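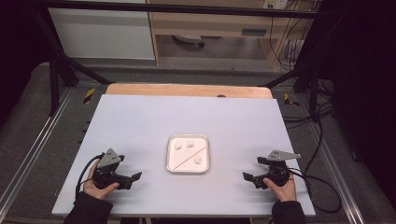
Divided tray for sorting garlic – worth it or just use two bowls?

Posted by Nayeli Alvarado in Kitchen Prep & Storage

Hi all, quick one, typing on my lunch. Doing a big batch of garlic this November for pickling and for planting out, same as last year, and last year the sorting was a mess. Good cloves on one side of the cutting board, soft or nicked ones on the other, somebody bumps the table and it's all one pile again.

So now I'm looking at those square white trays with the rim and a divider running corner to corner. Two compartments. Seems perfect? Keepers one side, use-tonight ones the other. But my sister Dulce says it's a gimmick and two cereal bowls do the same thing for free.

Things I want to know:

Does the rim really stop stuff rolling off, or do the little cloves hop over it anyway

Is the diagonal split annoying? The corners get pretty narrow, I'd think stuff jams in there

Does white plastic hold the smell. Our old container still reeks and it's been through the dishwasher I don't know how many times

Table is light wood and I don't want garlic juice on it so I put a board over it first. Anything better for that? The board slides a bit.

I do maybe 100 heads total, not a restaurant. Thanks in advance

Estrella Carrillo
Marked as helpful by the poster

I've used a divided tray for years, mine's from Mostetti, the square one. Would buy again. Going through your list –

Rim. Fine for garlic as long as you don't pile it up. Keep it one layer deep. If you heap it they roll off no matter what, and then you're on your knees under the table.

Diagonal. Took me an evening to get used to. You turn the tray so the divider runs away from you, a bit slanted, and then each hand has its own side. Left hand drops left, right hand drops right. Much quicker than reaching across for one of two bowls. The narrow corners do catch skins, just tip it out and wipe.

Smell. Depends on the plastic. Mine is hard and shiny and rinses clean. The softer bendy kind, forget it. Cold water first, then soap, then leave it in the sun on the windowsill for an afternoon. Baking soda paste overnight if it's bad. Don't pour hot water in right away, I feel like that sets it.

Board on the table – put a damp dish towel under it, wrung out really well. Or that rubbery shelf liner, cheaper and no water near the wood. Cut it a little smaller than the board so it doesnt peek out and collect crumbs.

One more thing, peel first and THEN sort. I used to sort in the skins and missed half the brown spots. But the ones for planting stay in the skin obviously! Do those as a separate batch, and go by size and how firm they feel. Biggest ones go in the ground.

With 100 heads I'd empty the tray into jars or bags every few minutes. It's a sorting tray, you're not storing anything in it.

Tamunoemi Bako

two bowls. your sister is right

ok longer answer, I tried one of those trays and sent it back. too shallow for me. I do garlic and shallots and also small river stones for the plant pots and anything round was over the edge in a minute. muffin tin if you want sections. 12 holes, already in your cupboard, goes in the oven after if you're roasting

Candela Herrero

Late in the season to be planting depending where you are, check your ground isn't frozen first. Mine goes in before the first hard frost and gets straw on top.

On the tray, I'm sort of in the middle. Nice to have for little stuff you have to look at piece by piece. Garlic, beans, buttons. For big batches the compartments fill up too quick. What I do is tray in front of me, a big bowl on each side, sort a handful in the tray, dump left, dump right, next handful. 45 minutes for a crate, with the radio on.

Good light matters more than the tray imo. Light colored board helps too, you see the bits of skin and any dirt, on my dark one I kept missing them. And wear an old shirt, long sleeves get garlic on the cuffs and you'll smell it all week. Push them up past the elbow.

Nayeli Alvarado

Thanks everyone!! Getting the tray, and shelf liner for under the board. Dulce can have the bowls. Will try the dump left dump right thing with the pickling batch – planting ones I'm doing tomorrow morning before it gets any colder.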